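Is It Really the World's Best Burger? How to Read a Food Review

Walk down Main Street in Siltville and you will pass a sign that says "World's Best Burger." Walk one more block and you will pass another one. They can't both be right. Maybe neither is.

So who decides? For a sign, the answer is easy. The owner does. Anybody can paint the word "best" on a window. No judge comes to check.

A review is supposed to be different. A review is what a person writes after eating somewhere, to tell other people what it was like. Some are useful. Some aren't worth much at all. Before you believe one, ask a few nosy questions.

Who paid for the meal? If a restaurant gives a writer free food, the writer may feel bad about saying the fries were soggy. A fair writer tells you when the food was free. If you can't find out, be careful.

How many burgers did they try? Kelly Gosling, who is 13, read that a diner called Cetine had the best milkshake in town. She wrote to the reviewer and asked how many other milkshakes he had tasted. He wrote back: two. Siltville has 44 places that sell milkshakes. "Best of two" would be a true thing to say, but it doesn't sound very exciting.

Does it say anything real? "Amazing! Yummy! Wow!" tells you that somebody was happy. It doesn't tell you if the soup was spicy. Look for facts you could check, such as the price, the wait, or what came on the plate. 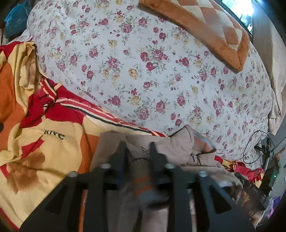 What about stars? A place with 658 reviews and four stars sounds safer than a place with one review and five stars. Usually it is. But some reviews are fake, written by people who never ate there. If a whole bunch show up on the same night and use the same words, I get suspicious, and you should too.

Then there is taste. Your cousin may hate olives. Her one-star olive pizza could be your favorite dinner.

Try it yourself. Pick a snack you love and write five sentences about it without using "best," "good," or "yummy." It's harder than it sounds.

Written by Suha Haddadin | Contact us | Copyright Numelholm Kids' Pages | Back to top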